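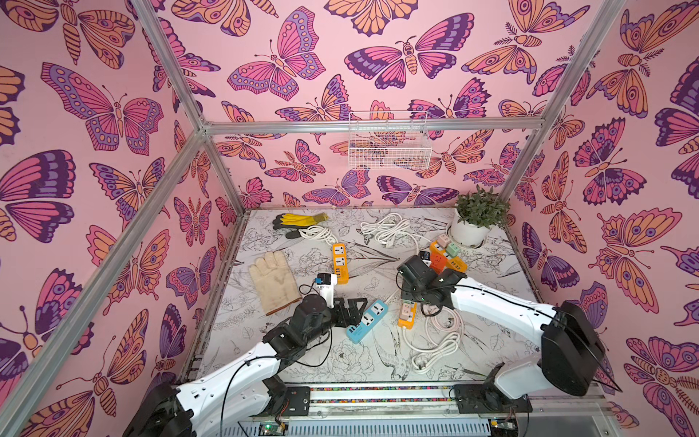 MINUTES OF THE JOINT MEETING ON AUTOMATION AT THE ITTHORPE SITE

Held September 7, 2019, in the upper meeting room, Clusano building. Danilo Bañez presided. Present were the shift leads for sorting, packing and returns, two employee representatives, and staff from Mamani, the firm that supplies and maintains the cells.

1. Opening and previous minutes

The meeting was called to order at 2:05 p.m. The minutes of the May meeting were approved with one correction: under item 4, "packing line" should read "returns bench."

2. Report on the accessories cell

Mr. Bañez reported that the two-arm cell now handles mixed power accessories, including power strips, plug adapters and white cables. In the last reporting period 3,281 items passed through the cell. Of these, 209 were set aside for a person to finish. The returns lead stated that most of the items set aside were coiled cables, and that her staff still sort these more quickly by hand.

Mamani advised that a change to the way the arms approach a coil is being tested. The firm was asked to give its results in writing, with cables listed separately from strips and adapters. Mamani agreed.

The packing lead asked whether two arms are needed for adapters, given their size. Mamani replied that single-arm work remains possible and that both arms share one rail and one tabletop, so that either may be assigned to a small item.
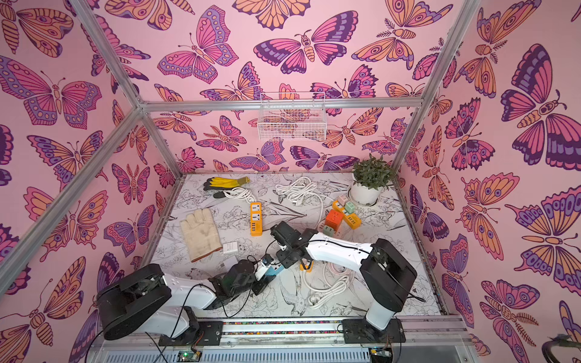 3. Effect on job duties

3.1 The employee representatives presented the results of the staff survey, to which 85 employees replied. The concern raised most often was the loss of variety in the working day. Staff who formerly sorted, tested and packed now spend long periods watching a cell and clearing stops.

3.2 Mr. Bañez confirmed that no position at the returns bench will be removed during the current contract. He agreed that the job descriptions are out of date and do not mention cell attendance at all. Revised descriptions are to be sent to the representatives before they are issued to staff.

3.3 It was resolved that no employee shall attend a cell for more than two hours without rotation to other duties. The sorting lead asked that her objection be noted, as her evening shift has only four trained attendants. The resolution was carried.

3.4 The representatives asked that time spent clearing stops be recorded as skilled work for purposes of the pay scale. Deferred.

4. Training

The Plerar course has been offered to all returns staff. Total training time to date is 766 hours. Evening staff reported that sessions are held only in the morning and that travel time is unpaid. Mr. Bañez undertook to arrange one evening session per month.

5. Safety

No injuries were reported. The meeting was reminded that an attendant must stop both arms before reaching over the tabletop, including when only one arm is in use. The notice at the entrance to the hall is to be reprinted in larger type.

6. Actions

Mamani: written results on coiled cables.
D. Bañez: revised job descriptions; evening training session.
Shift leads: rotation schedules for all three areas.
Employee representatives: written proposal on item 3.4.

7. Adjournment

The meeting was adjourned at 3:40 p.m. The next meeting will be called by the chair once the revised job descriptions have been circulated.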